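The Narner Line
Short fiction, posted 25/10/2018

The water main to Narner broke in September, four days after the river came over the road. I worked nights on the phones for the water company in Bresley. My job was to take the calls, write down the address, and read out whatever the crews had sent in on the hour.

What they had sent in that night was one sentence. Crew at Dresesine bridge, pipe exposed, waiting for light.

I read it to everyone who called. Some of them thanked me. One man asked me to read it again so his wife could hear it, and I waited while he found the speaker button and then read it again. He said it wasn't much. I said that was all I had.

The Angelovski pumping station had been running since the afternoon, so there was pressure as far as the bridge. Past the bridge there was nothing. The main crossed the river in a steel sleeve bolted to the underside, and the flood had brought down a tree and taken the sleeve and the pipe with it. There were 2586 accounts on the far side. The number was at the top of my sheet and it didn't change all night. 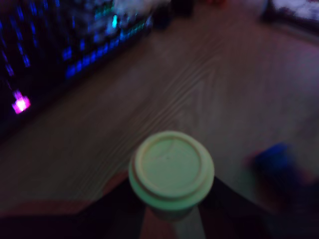

My mother's was one of those accounts. She lived at the top end of Narner, in the last street before the quarry, where the water was always slow to come and slow to leave. I had not told my supervisor. I didn't think it was a secret, but I thought that if I said it out loud I would be sent home, and at home I would only be calling the line myself. So I kept my coat on because the heating was off, pushed the cup with the pale green lid to one side, and took the next call.

She rang at ten past one. I knew her voice before she gave the address, and she gave the address anyway, all of it, with the zip code. She didn't know it was me. I had a voice I used for work, and the line was bad.

"I'd like to know when the water is coming back on," she said.

I read her the sentence about the bridge.

"Waiting for light," she said. "What does that mean?"

"They can't work over the river in the dark. They need to see the pipe."

"They had lights when they built it."

I said I would pass that on. I had a box on the form for comments and I typed it in.

She told me she had two buckets left and the big soup pot. She had filled them when she heard the rain, before anyone told her to. The woman next door had not filled anything and had come over with a pitcher. My mother had given her some out of the pot. She wanted to know if that was allowed, with the notice saying each household should keep its own.

"That's allowed," I said.

"Good, because I've done it."

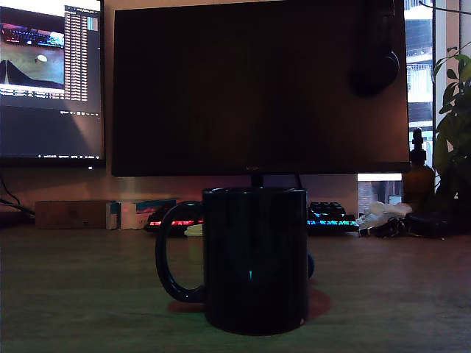

The blue mug, with headphones hung on the monitor behind it.

There was a tanker parked at the school in Narner, but it was at the bottom end, and the hill was steep. I told her about it. She said she knew about it. She had gone down with a bucket in the morning and the line was past the church, and when she got to the front they were giving out 5 gallons a person and she could carry two. A boy had offered to take the rest up for her. She had told him to take it to his own house.

I should have told her then who I was. I had the words ready. But there was a light on my phone for a call waiting, then a second one, and I asked her if there was anyone in the household who was elderly or who had a medical need, because that was the next question on the form.

"No," said my mother, who was seventy-nine.

I ticked yes. That put the house on the list for bottled water, which went out by truck at six. The list had room for 200 houses and I could see it was nearly full.
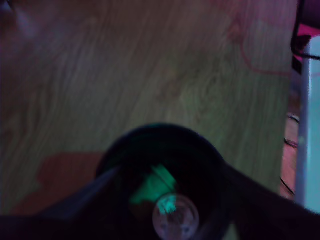

Wood grain, low light.

After she hung up I went through the rest of the queue. A baker wanted to know if he could use river water to wash his floors. A man in Dresesine was angry because he had water and it was brown. Somebody's child had got hold of the phone and wanted to talk about a dog that was on a roof, and I asked if the dog was still on the roof, and the child said no, it had got down by itself on Monday.

At four the crews sent in a new sentence. Temporary line ordered, 500 feet, coming from the Angelovski yard. I read that one out with more pleasure than the other, though it still didn't say when. I read it slower. I found that people liked the number.

I thought about calling her back with it. The company didn't make outgoing calls, and she would have been asleep, or would have said she had been. I wrote the sentence on the back of my sheet and put it in my coat. 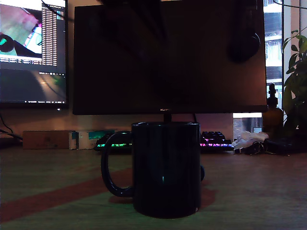
Could I confirm the truck had room for one more, the morning dispatcher asked, because there was a woman at the top end of Narner on the list twice. It had been her on the phone at half past five, and she had asked for water for the house next door, and she had given them her own address by mistake.

I said it wasn't a mistake, and I gave the number of the house next door. I knew it by heart. I used to cut their grass.

The dispatcher typed it in. He asked how I knew, and I told him, and he looked at the clock and said I could ride up with the truck if I didn't mind sitting with the bottles.

It was getting light when we crossed at the upper ford. Downstream I could see the crew on the bridge with their ropes out, and two of them lying flat on the road looking over the side at the pipe. The driver sounded the horn and one of them put a hand up without turning around.

She was on the step when we pulled in, with the empty soup pot next to her. She looked at the truck and then at me.

"They said six," she said.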